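In Praise of the Kitchen Counter

I have a theory that the best piece of furniture in any home is the one you can't sit on. 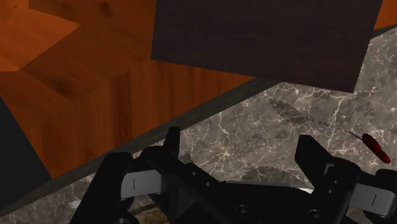
Why do guests always end up in the kitchen? They go where the work is, and a counter gives them a place to lean while they talk to whoever is doing it.

I love this about counters! When we moved to Skurnville we had a proper dining table, seats for eight, and I pictured long dinners around it. We've had maybe five. Meanwhile my whole social life goes on over a strip of stone between the stove and the window, where people shell peas and read the mail aloud and tell me things they would never say sitting down (my brother announced his engagement there, with his hand in the cracker box).

Bram Coppens, who lives across the street, took his out last October to make room for a bigger table. His house, his choice. But I went over one Saturday and we all stood in the doorway with our drinks like people waiting for a bus, and by nine he was chopping onions on top of the washing machine with four of us crowded in to watch.

So my advice to anyone redoing a kitchen is to give the counter the money and the light. Skip the second oven. Keep the toaster in a cupboard if you can stand it, and leave a clear stretch as wide as two people's elbows. Don't worry about stains, either. Mine has a ring from a pot of beets that I've grown very fond of, and I can still tell you who was standing next to it.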